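Fornovico: progress report to the regional games fund, second period

Summary

Our studio continued to work on Prundari, a single-player adventure game in an open world. The second milestone, a playable build of the first region, is complete and was delivered with this report. The third milestone is delayed because of the changes in the quest system explained below. We ask the fund to accept a new date for it, in August. The total budget stays the same.

Work on the quests

In the application we promised 33 side quests for the whole game. In the test build we had 16 of them in a first version, all placed in the harbor region. The test players liked the characters, but many of them stopped following the quests after the first hour. They told us that the walking between two conversations was too long and that the journal did not say clearly what to do next.

We tried first to solve this with map markers. It helped with the orientation, but the players then looked only at the markers and did not read the dialogue anymore. After this we decided to rewrite the structure. Every side quest now begins and ends in the same district, and the player can leave it in the middle and come back without losing progress. The journal was also rewritten in the voice of the main character, Ritach, who notes down what she heard and from whom.

The rewriting cost more time than we planned. The old quest scripts could not be converted automatically, so each of them had to be opened and checked by hand. This work is finished for the harbor region. For the hill region we will write directly in the new format.

Combat and movement

The combat is in the state we described in the last report, with small corrections. The dodge is now possible during the first part of an attack. Enemies no longer follow the player through closed doors. Climbing is still the weakest part of the movement - the character sometimes stops at a roof edge and the player has to press jump again. We know the reason for this error and the correction is planned for the next build.

Art and world

The market town of Lim is complete in its final quality, both in the day and in the night version. The interiors are less advanced. We have finished the inn, the kitchen behind it and the customs house. The storerooms and shops still use temporary objects. The hill region exists only as terrain with simple blocks for the houses.

The recording of the voices has not started. We want to wait until the dialogue of the harbor region is approved, so that we do not pay for the studio two times.

Technical state

The build runs on the target computers in an acceptable way, but the loading time when the player enters Lim is too long. We moved the crowd characters to a separate file that loads later, and the result is better. Saving is stable. There is one known error where a saved game from an older build opens with an empty inventory. We do not plan to repair it, as no player will have such a file in the end.

Team and costs

Two positions were open at the beginning of the period, one for animation and one for quest design. Both are now filled. The costs for personnel were lower than planned for this reason, and the costs for external testing were higher. We would like to move the unused part of the personnel money to the testing, and the form for this change is attached to the financial part of the report.

Risks

The main risk is still the amount of text. If the translation begins late, the release in several languages at the same time will be difficult. We have asked for offers already and will choose a partner before the dialogue is closed.

Next steps

- Finish the quest outlines for the hill region
- Correct the climbing at roof edges
- Replace the temporary objects in the shops of Lim
- Second external test with new players
- Decide on the translation partner

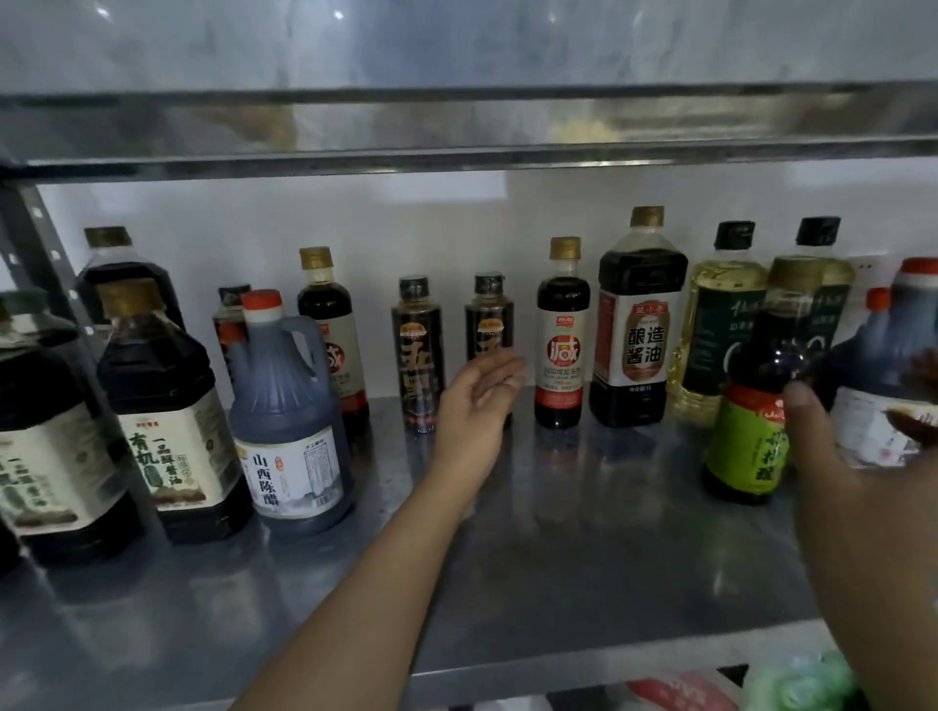 Bottles of soy sauce, vinegar and cooking oil on a steel shelf.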